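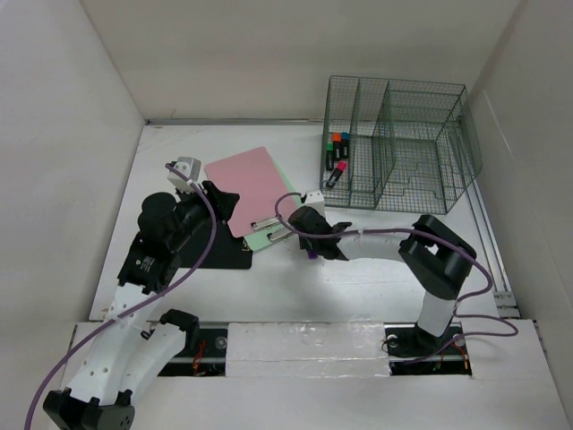 Clipboards on the white table, one of them black.

So I've gone back to clipboards. I know, I know! I have a phone, I have a tablet, I have a drawer of nice notebooks people keep giving me for my birthday, and what I want at 7 in the morning is a sheet of paper that stays flat and doesn't light up.

It started in March when I was cleaning out the hall closet and found my old one from the Villurholm days (the garden center, for those of you who haven't been reading that long). The clip still had a good snap to it. I stuck the grocery list on it, hung it by the back door, and we went a whole week without buying a second jar of mustard.

Then of course I went overboard. Graciela Quezada told me I should have one for every job in the house and I took that as an order. Groceries, bills, garden, the kids' school forms, and one that's only for things I'm mad at the insurance company about. That last one is pretty thick.

A few things I've figured out, if you're thinking of doing the same:

Get one in a dark color. I like a black one for bills. I can spot it from across the kitchen, and it doesn't show the coffee rings.

Check the clip before you buy. I paid way too much for a Troltden with a flat little clip that can't hold more than a few pages -- the cheap Bednarek I got at the office supply place holds the entire permission slip situation and then some.

Lay them all out flat once a week. I do mine on Sunday night, on whatever table is clear, and pull off everything that's done. White is great for this, you can see every stray sticky note. It takes me around 11 minutes if I don't stop to read the old lists, and I always stop to read the old lists.

Don't put two jobs on one board. I tried garden on top and school underneath, and Celeste Yáñez's seed order went to the third grade office. She was very nice about it.

I still haven't solved pens. String looks awful and gets in the way, and the stick-on pen loops peel off (mine lasted until the first warm day). Right now there's a pencil jammed under each clip, so they don't stack right, and it bugs me every time I walk by. If you've got something better, leave me a comment. Next week is the freezer, I've been putting it off long enough.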